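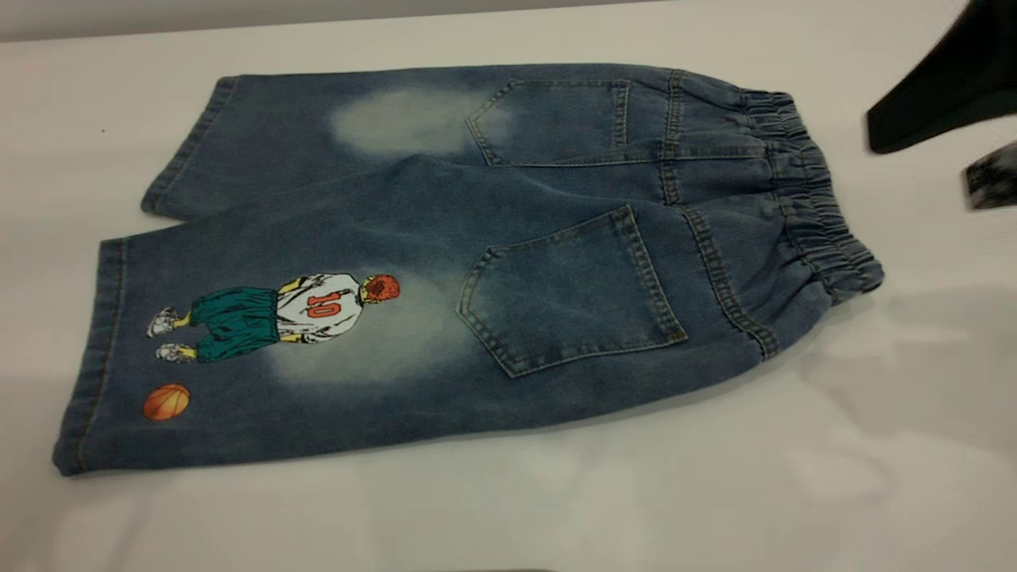
Shorts on the bench, back side up, waistband toward the gripper.

8/8/24 - folding rig, cloth bench

Moved on to denim today. Up to now it's been tea towels and one very patient T-shirt, and I wanted something with a bit of stiffness and a lot of lumps. The elastic waist is what I'm after. All that gathering gives the fingers ridges to catch on, and I figured if the arm can get hold of anything on a pair of shorts it'll be that.

Setup same as the end of June except the camera mount, which Hrvoje tightened (thank you!! it had been sagging a little more every session and I kept blaming the calibration). Controller is still the Yordanov board. I put the Losex build back on it after the newer one dropped the arm connection on me twice before lunch.

First thing I ran into: the edge finder hates this print. There's a basketball player with a big 10 on his back, and a ball off by itself near the leg opening, and the software wants the outline of the ball to be a hem. It drew me a lovely fold line straight through his sneakers. Faded patches don't help either, they're pale enough against the white table that the mask gets holes in it. I turned the threshold down to 65 and the holes closed up, but then it started swallowing the shadow under the waist end, so the grasp point came out too far right and the fingers shut on air.

Tried taking the color out of it and only using the height map. Better! Slower, but better. The pockets show up as bumps and it leaves them alone, and the waistband is the clearest thing on the whole garment.

Runs, height map only:
- approach from above, fingers open wide: 7 pinches that held, 2 that slipped on the lift
- approach at a slant: gave up, the lower finger drags on the table and I don't want to chew up the pads
- grabbing at the hem of the leg: got it once, then it let go halfway across. Hem is flat and there's nothing to bite on

The pads are the old Nulleck ones. Valbona says the softer Sollier pads would do the hem and she's probably right, but they're glued onto her own gripper and I'm not going to ask her to peel them off. Will order a set.

Fold itself (leg over leg) is so-so. It gets there, but the top leg lands short and leaves a strip of the bottom one showing. I think I'm letting go too early. Added a 10 mm overshoot to the end of the move, haven't tested it, ran out of evening.

Also the shorts don't land square when I put them down, and I've stopped straightening them. If it only works with the waist lined up to the table edge then it doesn't work.

To do:
- overshoot test, both legs
- try the shorts front side up, there's got to be less going on
- wipe the table, dust specks are showing up in the mask
- Hrvoje, where did the short hex key go? It's not in the drawer
- ask Valbona how she sets finger speed on the close, mine snaps

Left the arm parked and powered off, shorts are in the cloth bin with the towels.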